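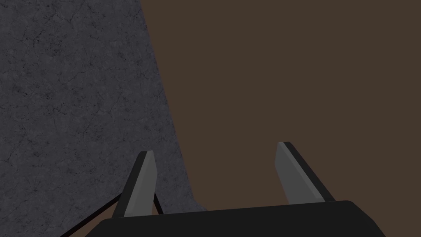 Speckled gray next to plain dark brown, with fine cracks running through the gray.

Looking After Stone, Concrete and Tile Around the House

Most marks on stone and concrete come from the wrong cleaner or from a spill that sat too long. Before you clean anything, find out what the surface is. A countertop sold as granite may be a printed laminate, and a gray floor may be poured concrete, cement tile or porcelain. They don't all take the same treatment.

Testing for a sealer

Put a few drops of water on a clean, dry spot and leave them for ten minutes. If the water beads, the sealer is still working. If the spot turns dark, water is getting in, and so will oil and coffee. Let it dry overnight before you do anything else. Test in two places, one by the sink and one in a corner that gets little use. The sink side nearly always goes first.

Daily cleaning

Warm water and a drop of dish soap will do for almost everything. Wring the cloth out well, wipe, then wipe again with plain water and dry with a towel. Soap left behind builds up into a dull film, and people then scrub at the film and scratch the finish underneath.

Keep vinegar and lemon juice off marble, limestone and concrete. They eat into the surface and leave pale rings that no cleaner will lift. Granite stands up to them better, but the sealer doesn't. Bathroom sprays for limescale are acid too, so read the label.

Grease spots

Fresh grease: blot it, don't rub. Cover with baking soda or cornstarch, leave for an hour, brush off.

Old grease needs a poultice. Mix baking soda with water until it is as thick as peanut butter, spread it a little past the edge of the stain, tape plastic wrap over it and leave it for a day. Take the wrap off and let the paste dry completely before you scrape it away with a plastic scraper. It may take 2 rounds. A stain that has been there for years may get lighter and never quite leave.

On concrete in a garage, clay cat litter works as well as anything sold for the job. Grind it in with your shoe and sweep it up the next day.

Hairline cracks

Fine cracks in concrete are common and usually only a matter of looks. They come from the concrete shrinking as it cures. Draw a pencil line across the end of one, write the date next to it on a piece of tape, and check it again in June. If the crack has grown past the line, or if one side sits higher than the other, have somebody look at it.

For cracks that stay put, brush them out with an old toothbrush, vacuum, and let a penetrating sealer soak in. Anything wide enough to take the edge of a coin wants a filler first. I have used the Vileck gray filler on a laundry room floor and it sands well, though it dried a shade darker than the slab. Try it somewhere out of sight.

In natural stone, run a fingernail across the line. If the nail doesn't catch, it is probably a vein or a natural fissure and can be left alone.

Smoothing a rough patch

Small rough spots on a concrete top can be worked down by hand. Start with 50 grit only if the spot is really coarse — otherwise go straight to 200, with plenty of water, and move in small circles. Finish with a finer pad. Never dry sand concrete indoors. The dust is bad for your lungs and gets into every cupboard. Wear a proper dust mask even when working wet, and reseal the patch when it has dried.

Sealing

Pick a dry day and open the windows. Clean the surface and leave it overnight. Put the sealer on thin with a lint-free cloth, wait the time given on the can, and wipe off everything that hasn't soaked in. Sealer left standing on top dries to a sticky haze. If that happens, wet a cloth with more of the same sealer, rub until the haze softens, and wipe dry right away.

Joltora makes a water-based one with very little smell, good for kitchens where you can't move out for the day. Keep heavy things off for 2 days whatever the can says.

Wood or dark panels next to stone

Where a stone top meets wood, the joint is the weak point. Water runs along it and swells the wood from underneath. Check the caulk twice a year. If it has pulled away, cut the whole bead out and replace it — new caulk over old doesn't hold. Put painter's tape on both sides, run the bead, smooth it with a wet finger and pull the tape while the caulk is soft.

Dark surfaces show every streak, so dry them with a clean microfiber cloth, and use a different cloth from the one you used on the stone. Grit carried over from a concrete top will scratch a smooth finish.

Last updated 6 March 2020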